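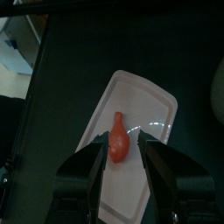
Can a tabletop arm with a two-finger gripper clear dishes yet, unattended, in a normal kitchen? I run the tea room at Furnival and we are looking at spending up to $2,000 to have one unload trays after lunch. What I need to know is whether it can take small, lumpy items off a shallow tray, like the glossy orange-red piece on the pink tray between the fingers, and drop them in the right tub. Speed is not critical. I can fix the tray position to the bench if that helps. Breakages matter a lot.
Asked by Phyllis Lambert, Wed 18 January

3 answers

Gemma Greenwood
Partly. Picking one known item off a tray in a fixed position is achievable at your budget. Unattended is the difficult part.
Points to check:
Shape. A piece that is narrow at one end and bulbous at the other tends to rotate or squirt out when hard jaws close on the taper. Grip across the widest part and keep the closing force low. Soft pads over the jaw faces help.
Surface. Shiny items and shiny trays both throw glare, and that curved white streak on the tray floor is the sort of thing a cheap vision system will read as an edge. Diffuse the lighting or use a matte tray.
Rim. A raised rim limits how low the fingers can go near the sides. Allow clearance or the jaw will catch and drag the tray.
I ran a sorting cell at Baltthorpe for 4 months on plastic parts of mixed shape. With one part type it ran all shift. With 14 part types somebody had to stand beside it. Wet crockery is worse again. I would not let it near cups.

sukbridge_maint
Just get a dishwasher with a pull-out rack. Cheaper.

tray_return
Agree with the first answer on lighting. We trialled a Fonex arm in September and the grip was fine, but it had no way to tell a dropped item from a placed one, so it kept cycling with nothing in the jaws. Ask the supplier whether the gripper reports finger position on close. If it doesn't, budget for a scale under the tub. Also ask about washdown rating, ours had none and the joints had to be bagged.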